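The laundry lessons

A company called Linell wants a machine to put away your washing. To get there it is paying people to do housework with their hands full of black plastic and metal, in their own bedrooms, over and over, until a computer has seen enough of it. The target for the first round is 3,000 examples. I went along in November to watch some of them being made, and came away less sure than when I arrived that anyone knows what the number means.

The idea is simple enough. Building a robot and steering it through each job is slow and dear, so you leave the robot at the office. A person holds a gripper in each hand, with a camera on it, and does the job through the jaws. The recording goes off to be cleaned up and fed to a learning system, which is meant to work out from all that pinching and lifting how to do the same with a real arm.

Grey knitwear turns up a lot. A garment has no fixed shape, it hides its own hem, and it has to be picked up at two points before it makes any sense at all.
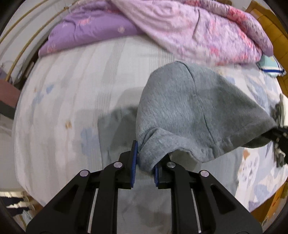
Shahla Sadeghi said that the cloth was the easy bit and the people were the trouble. Everyone lifts a jumper differently, she told me, and if you tell them all to lift it the same way you end up with a machine that can copy one person on one bed. She would rather have mess. Her bosses, she added, would rather have the 3,000 by Christmas.

That is the quarrel at the bottom of this whole trade. The sales pages talk about homes, in the plural, as if a home were a known thing. Linell's first set comes from 3 of them. An older set from a rival, Ultano, was gathered in a rented flat in a place called Plirport, and by every account I could find it worked very well in the rented flat in Plirport.

There is also the question of what gets thrown away. Of 101 recordings made on the afternoon I was there, 70 were kept. The rest had a hand in the way, or a wobble at the start, or a garment dropped and grabbed again. I'd have thought a drop was the most useful thing you could show a beginner. The project's rules, drawn up under the name Lūse, class it as a fault, and the clip goes in the bin.

Socks get their own section in the rules, which is longer than the one on shirts. They are small, they fold in on themselves, and the heel seldom sits where you expect.
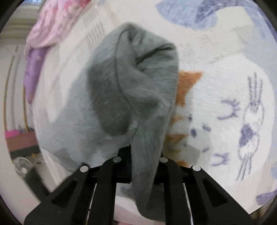 So will any of this give us a robot that does the laundry? Not from this batch, and I wouldn't put money on the next one. It may give us an arm that can lift a sock it has met before, which is a real step and a good deal smaller than the one being sold.

What bothers me more is the pay. Holders are paid for each clip that passes, so a careful worker with an awkward pile earns less than a quick one with a tidy pile. You can guess what that does to the piles. Sadeghi has asked for an hourly rate. She was still waiting for a reply when I last wrote to her, and the round was due to carry on in the meantime with towels.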